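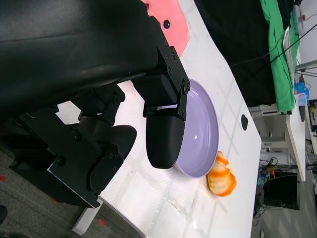 Speaker notes: Can machines do the chores yet?

Slot is 20 minutes plus questions. Skip the bio slide if the session starts late.

Opening

Thanks for having me. My talk is about chores. Clearing a table, putting fruit in a bowl, folding a towel, restocking a parts bin. I get asked the same question at every trade show: can a machine do this yet? The short answer is some of it, some of the time, with a person close by. The rest of the talk is the longer answer.

Ask for hands: who has a robot vacuum at home? Who had to pick up the floor before running it? Wait for the laugh, move on.

Slide: A bowl and a piece of fruit

Stay on this one for a couple of minutes. The chore is as small as a chore gets. There is a purple bowl on a white table and what looks like a peeled orange next to it, almost touching the rim. The gripper finger is against the inside of the bowl. Put the fruit in the bowl. A child of 2 can do that.

Go through what the machine has to get right. It has to know where the rim is. A glossy bowl throws back a bright spot of light, and a bright spot can look like an edge to a camera. It has to decide how hard to press. Press too little and the bowl stays put, press too hard and it slides or tips. And round things roll. If the bowl bumps the fruit, the plan made a second earlier is out of date.

Do not get into camera hardware here. Someone will ask and it can wait for questions.

Slide: The Stomwood numbers

Stomwood is our test shop. We ran tabletop chores there through the spring, all of them pick up, put down or move over. We logged 996 attempts. In 342 of them, a person had to step in. In 171 of those, the step-in was for a dropped or knocked object. The other half were a mix of stalls, bad starts and the arm reaching for the wrong thing.

Pause here and let people do the division. It comes to a little more than one in three needing help.

Point to make: one in three is fine for a lab. It is not fine for a kitchen. If a dishwasher needed you on every third load, you would send it back.

Slide: Where it works now

Shop-floor work is ahead of housework. At Jestwood they pack the same four shapes of part into the same tray all day. The tray is bolted down, the lights never change, and the parts come in facing the same way. The machine there is slow, but it runs through lunch and the night shift. The people who used to pack trays now load the feeder and check for burrs.

Mention the cost of the setup. The fixtures took longer to build than the program took to write. That surprises people who think the robot is the expensive part.

Slide: Where it does not

The Drellura trial was a shared kitchen, used by real tenants. Nothing was where it had been the day before. Bowls were stacked, nested, upside down, or had a spoon in them. The arm did well on an empty counter and badly on a full one — and a full counter is the only kind that needs clearing.

Cloth is still the hard one. A towel has no fixed shape, so there is no single right place to grab it. We have folded towels on video. We have not folded a basket of mixed laundry from start to finish without help.

(If running long, cut the rest of this slide.) Wet dishes, plastic bags and anything see-through belong on the same list.

Slide: What to ask a vendor

Read these out slowly. People write them down.

How many tries did you film to get that video?
Was the object in the same place each time?
Was a person driving the arm?
What happens when it drops something?
Who resets the table?

The third one matters most. Driving an arm by hand is a normal way to teach it, and there is nothing wrong with showing that. But it should be labeled.

Slide: What I would buy today

For a shop with one repeated job and room for a fixture, yes, get a quote. For a home, wait. The arms are good enough for a lot of this. The grip and the recovery from small mistakes are not, and a house is full of small mistakes.

Our next round is at the Escobedo site in August, with bowls, cups and fruit on a cluttered table. We will count resets as failures this time, so expect the numbers to look worse before they look better.

Questions. Repeat each one into the mic. Handouts are on the table by the door.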